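O coeficiente de Gál

Liudmyla Bilyk chegou a Cluditz no autocarro da tarde, com a mala dos higrómetros e uma carta de nomeação que ninguém na estação lhe pediu. O arquivo ficava ao fundo da rua principal, num edifício de dois pisos construído para guardar sal. O contrato previa 39 dias úteis. O objeto era a verificação das séries de humidade do depósito inferior, interrompidas em abril por morte do titular.

O titular chamava-se Gál. Tinha feito as leituras à mão, duas vezes por dia, com um termómetro de bolbo seco e outro de bolbo húmido, e convertia os valores por uma tabela que ele próprio calculara. Os cadernos ocupavam uma estante inteira. A caligrafia era pequena e regular, sem rasuras, e em cada página a última coluna trazia uma letra k seguida de um número decimal.

A letra não constava de nenhuma norma. Liudmyla perguntou por ela a Jirka, que tinha as chaves e fazia o inventário.

– É a correção – disse Jirka.

– Correção de quê?

– Ele aplicava-a. Eu só passava a limpo.

Na primeira semana refez as conversões do último caderno. Sem o k, a humidade do depósito oscilava dentro do que se espera de uma cave com paredes de pedra. Com o k, a linha ficava quase reta. Um técnico que quisesse esconder oscilações teria feito isso, mas teria também apagado as leituras brutas, e Gál conservara-as todas, a tinta, na coluna ao lado.

Na segunda semana instalou os registadores. Colocou um junto à parede norte, outro a meia altura da estante central e o terceiro sobre o lintel da entrada, com intervalo de leitura de 12 minutos. Calibrou-os com soluções saturadas de cloreto de sódio e de cloreto de magnésio e anotou os desvios. À noite, no quarto alugado por cima da farmácia, passava os dados para o computador portátil e comparava as curvas.
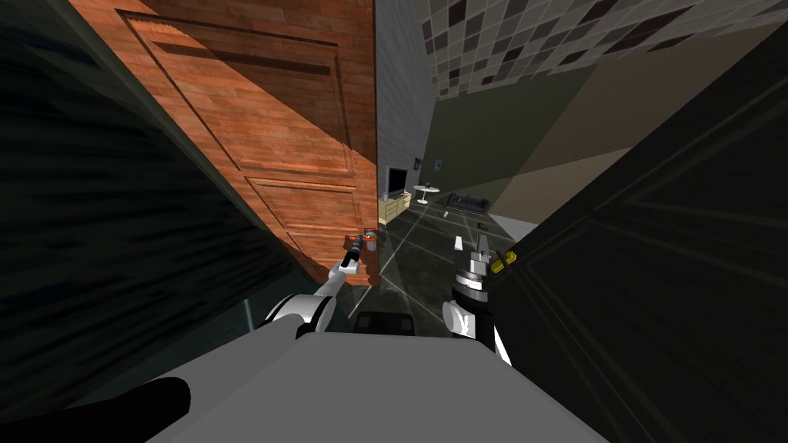
As curvas não coincidiam. O registador da entrada acusava uma descida curta todas as manhãs e outra ao fim do dia, sempre que Jirka entrava ou saía, e as duas descidas desapareciam nos dados da parede norte. Liudmyla abriu o manual de Ludine, a edição que usava desde a faculdade, no capítulo das trocas de ar por vãos interiores. O autor tratava o caso mais simples: uma porta de madeira com dois painéis retangulares rebaixados, aberta para um vão estreito, e do outro lado uma sala de chão ladrilhado. Para esse caso dava uma equação com quatro termos. O quarto termo dependia do tempo durante o qual a porta ficava aberta, e Ludine representava-o por k.

Voltou aos cadernos. Se o k de Gál era o k de Ludine, cada valor correspondia a uma duração, e a duração podia calcular-se. Fez a conta para 200 leituras escolhidas ao acaso. As da manhã davam todas o tempo que uma pessoa leva a entrar e a fechar a porta atrás de si. As da tarde começavam da mesma maneira e, a partir de certo caderno, cresciam. No último davam quase uma hora.

– O senhor Gál deixava a porta aberta à tarde? – perguntou no dia seguinte.

Jirka continuou a colar etiquetas.

– No fim, sim. Custava-lhe subir a escada. Sentava-se no degrau e eu ficava cá em cima, a trabalhar. Com a porta fechada não nos ouvíamos.

– Isso altera as leituras.

– Ele sabia. Por isso as corrigia.

Liudmyla pediu para ver a escada. Tinha os degraus gastos ao centro e um corrimão de ferro preso à parede. Mediu a altura, a largura do vão e a velocidade do ar com a porta aberta, primeiro com o anemómetro no chão e depois à altura de um homem sentado. Os valores confirmavam o coeficiente até à segunda casa decimal.

O relatório tem a data de segunda-feira, 4 de setembro de 2023. No ponto três declara-se que as séries são válidas e que a correção aplicada pelo titular anterior é adequada às condições de exploração do depósito. No ponto quatro recomenda-se que a porta inferior permaneça fechada fora dos períodos de acesso. O anexo inclui a tabela de Gál, transcrita por Jirka, e uma nota sobre a origem da letra k, com remissão para a página do manual.

Antes de entregar a chave desceu ao depósito para recolher os registadores. Jirka chamou-a de cima para saber se precisava da lanterna. Liudmyla respondeu que não, sentou-se no degrau a enrolar os cabos e deixou a porta como estava. O registador do lintel ainda fez duas leituras.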